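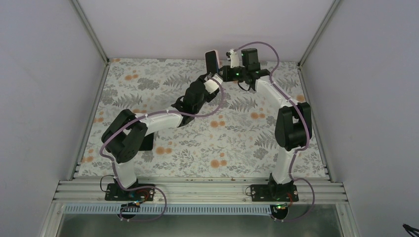 PRESS RELEASE
29 Sep 2009

Bus users question "improved" timetable between Kaladcombe and Brirnville

Kaladcombe Bus Users' Group has asked Smits, which runs the 331 service to Brirnville, to explain how a timetable with fewer buses in it can be called an improvement.

The new timetable is due to start in November. Smits announced it last week in a leaflet headed "A Better 331 For Everyone". The leaflet says the changes will make journeys more reliable and give passengers "more choice at the times that matter". It does not say which times those are. It also leaves out the two evening buses that are being withdrawn, and passengers will only find this if they lay the old timetable beside the new one and go down the columns.

The group has done that. The last bus home from Brirnville now leaves before the evening classes at the college have finished and before visiting ends at the cottage hospital. Anyone wanting to get back to Kaladcombe after that will need a lift or a taxi.

Smits has told us that hardly anyone uses the late buses. That may be so. We asked to see the passenger figures and were told they were commercially sensitive. We then asked when the count was done and have had no reply. If it was carried out in August, when the college is shut, it would tell us very little about the rest of the year.

We are also doubtful about the claim on reliability. The 331 runs late for two reasons that regular passengers could name without a survey: the level crossing at Drukeck, and the parked cars outside the school. Neither is mentioned in the leaflet. Taking buses off in the evening, when the road is clear, will do nothing for the one that sits at the crossing at half past eight in the morning.

To be fair to the company, there is something in the new timetable that we welcome. The early bus will wait for the Brirnville train, which passengers have wanted for years. We would be more pleased if the leaflet said what happens when the train is late – does the bus wait then as well, and for how long?

The group's petition asking for the evening buses to be kept has 553 signatures. It will be handed in at the Smits office in Brirnville before the changes take effect. We have been told in the past that petitions are "a valuable part of the conversation", and the fare rise that followed the last one went ahead as planned. This time we are asking for three things in writing: the passenger figures, the dates they were collected, and a promise to look at the timetable again in the spring.

Smits says it is holding a drop-in session at Drukeck village hall so that passengers can "find out more". It starts at seven in the evening. Under the new timetable there would be no bus home from it.

ENDS

Notes for editors

Kaladcombe Bus Users' Group is an independent group of passengers. It receives no money from any bus company or political party.

Copies of the old and new timetables, set side by side, are available from the group on request.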